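Notes for session 13, Reading and Mending Old Chairs (evening course, Hendham)

Hello again, everyone. These are the notes I promised for the session on joints and glue, written out rather more fully than I managed on the board, as I ran out of both chalk and time. Please bring them with you next week, along with your own chair if it's small enough to carry up the stairs. If it isn't, a few clear drawings of the joints will do very nicely.

## Where we had got to

Last time we talked about how a chair stands up at all, and I hope you came away with some respect for it. A table has an easy life by comparison. Somebody puts a plate on it and takes the plate off again. A chair has a whole grown person dropped on it, then tipped back, then dragged sideways across a floor, and every one of those movements is trying to lever a leg out of its socket. Most of the mending you'll ever do comes down to that levering, so it's worth thinking about where the force goes before you reach for a clamp.

The back joints nearly always go first. When somebody leans back, the side rails pull against the back legs, and the glue there takes the worst of it. The front joints tend to loosen later on, once the back has a bit of play in it and the whole chair has begun to rock.

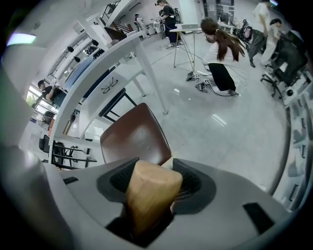 ## Finding the loose joint

Do this slowly, and do it before you take anything apart. I know how tempting it is to find one wobbly leg and pull! Set the chair on a level surface, put one hand on the top of the back and the other on the front of the seat, and push gently from corner to corner. Listen as much as you look. A dry joint will creak or click, and you'll often feel it through your fingertips well before you see any gap.

Then turn the chair over and go round each joint in turn, marking the loose ones with a scrap of masking tape and a pencil number. Put the same number on both parts. You'll be certain you can remember which stretcher went where, and a fortnight later, with the kettle on and the glue open, you won't.

Some words you'll want, as they came up a good deal in the discussion:

- **Rail**: a flat piece joining two legs just under the seat.
- **Stretcher**: a lighter piece joining the legs lower down.
- **Tenon**: the tongue cut on the end of a rail.
- **Mortise**: the slot that takes the tenon.
- **Corner block**: a small piece fixed inside the angle of two rails to stiffen them.
- **Shoulder**: the step at the base of a tenon, which should sit tight against the leg.

A question came up about dowels. Plenty of chairs were made with dowels in place of tenons, and there's nothing shameful in that. They're quicker to make and, on the whole, kinder to mend, because a broken dowel can be drilled out and a new one put in. A broken tenon needs a good deal more patience, and we'll give it an evening to itself.

## Old glue and new

Older chairs were usually put together with animal glue, sold as pearls or in cakes and warmed in a pot. It has one lovely quality for those of us who come along afterwards: it softens with warmth and moisture, so a joint can be coaxed apart without harm to the wood. Try a little warm water on a small brush, wait ten minutes, and try again. If it doesn't move, wait longer. I've seen far more rails split by impatience than by age.
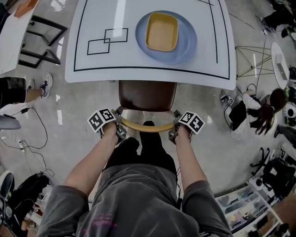 Modern white and yellow wood glues are strong and cheap and I use them myself on kitchen chairs, but they don't let go so gracefully. They also won't stick well to a surface that already has old glue on it, and this catches out almost every beginner. Scrape the tenon back to clean wood, taking as little as you possibly can. You're after the glue and must leave the timber alone. Shave off even a thin layer and the joint will be slack for ever, however much you squeeze into it.

If the joint is already slack, please don't fill it with glue and hope. Glue on its own is poor at bridging a gap. Glue a thin shaving of matching wood to the cheek of the tenon, leave it to dry overnight, and then pare it down until it pushes home with firm hand pressure. If you need a mallet, it's too tight.

### The worked case: the Jomska chair

You'll remember the handout with the Jomska dining chair on it, the one with the three earlier repairs. I'd like you to go back to it and write a short paragraph on each repair, saying what the mender was trying to do and whether you'd undo it. The nail through the back leg is the easy one. The metal bracket is more interesting, and I'd be glad of some disagreement.
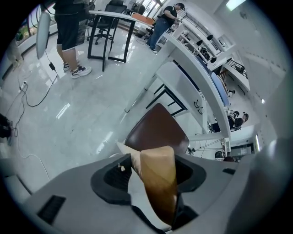 ## Clamping up

Always have a dry run. Put the whole thing together without glue, clamps and all, and check it stands level and that the diagonals under the seat match. Then take it apart, lay the pieces out in order, and only then open the bottle.

Use less pressure than you think. The shoulders should close and a fine bead of glue should appear along the line, and that's plenty. Wipe it with a damp rag, leave the chair overnight, and keep the family off it for a full day.

## For next week

Read the chapter on seat frames in the course pack, starting at page 202. Bring an apron, a sharp pencil and your paragraphs on the Jomska chair. We'll begin on webbing if there's time, though I wouldn't count on it.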